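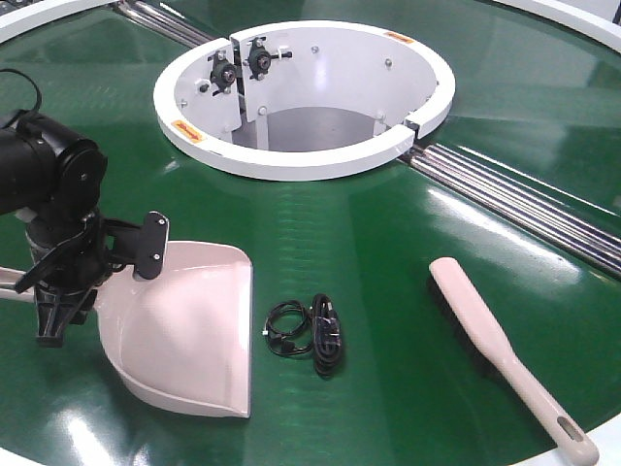

The big green table at Hendholm, with its white collar and silver rails.

TREVUMCOMBE, Aug 18, 2026: The big round table at the Hendholm packing hall is getting a regular cleaning turn of its own, and the people who work beside it could hardly be more pleased!

The glossy green table has been the centre of attention at the hall ever since it went in. It takes up a good deal of floor, and with the lights on overhead the top shines so brightly that visitors on the open morning in June went straight to it (and several wanted to know whether it had just been polished).

A total of 81 people came through the doors that morning, which is a splendid turnout for a small hall at the end of a lane.

Hendholm packs small household goods for shops in and near Trevumcombe. In June it sent out 3,133 parcels, up from 1,518 in the same month last year, and the busier days have left less time for wiping down. Staff used to fit it in whenever there was a gap between orders. Under the new arrangement, the last half hour of each shift is kept free for it.

The outer part of the table is the easy bit, a broad smooth surface where a streak shows up at once. More patience is called for in the middle, where a raised white collar surrounds a deep opening. There are bolt heads on the inner wall and black fittings with little pins sticking out, all of which have to be worked round with care. The orange labels on the rim are to be wiped gently and never scrubbed. 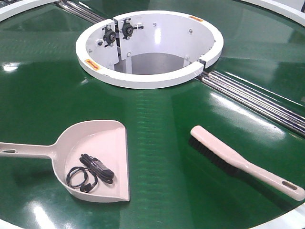

Two cleaning tools and a small cable have joined the fittings at the table.

Then there are the rails, a row of silvery metal lengths set into the green top and running across it on a slant. They look wonderful when they catch the light, but dust from cardboard finds its way down between them, and staff have been swapping tips on the best way to get it out.

The cleaning plan was drawn up with Dakelska, a local firm that looks after workshop equipment, and was tried for almost a month before being taken up for good. A printed sheet in English and Latvian has been made by Siliņa, the design studio across the yard, and it will go up beside the sink this week.

Hendholm plans a second open morning later in the year. Entry will be free, and visitors will be welcome to come right up to the table again. The date will be posted on the hall door.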